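# Friday Night with the Gripper Club

I'd been in the door at Rurnby maybe a minute before I was told I could forget about seeing a robot walk around.
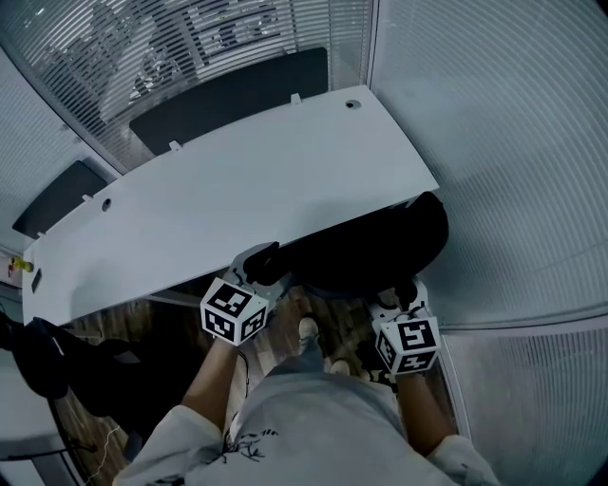

It's mostly patience, one of the students warned me, and if you came for lasers you're going to want a coffee. Fair enough! I got the coffee (terrible, from a machine down the hall) and stayed until they turned the lights off.

The club meets at Rurnby on Friday evenings, and this term's project goes by the name Dimach. The idea is pretty simple to say out loud. You hold a gripper in each hand, you do an ordinary job with them, and later a program tries to learn the job from what you did. The black and white squares stuck all over the grippers are there so the software can work out where each hand is and which way it's tilted. Kind of like a barcode at the grocery store, only it's got to read properly while you're waving it about.

I had a go, naturally. My first try at picking up a whiteboard marker took so long that somebody went and refilled the kettle. You lose all the feeling in your fingertips, and suddenly a marker is the most slippery object ever made. By the end I could get it into a mug, more or less, and I was ridiculously proud of myself.

The students are a lot better at it, and they need to be. They've logged 2616 tries so far and thrown out 242 of them, mostly for fumbles or for the tracking dropping out partway through. There was a long, cheerful argument over whether a fumble should count if you recover from it. One side said a robot ought to learn how to save a bad grab. The other side said it would just learn to make bad grabs. I changed my mind twice on the drive home.

In August they're taking Dimach to the Zumier Challenge, where teams get two tasks and two hours, and the colour of the bins isn't announced until that morning. That last bit has everybody rattled. Half the club wants to practise with every colour of bin they can borrow, and the other half figures sleep would help more.

They let me keep the marker.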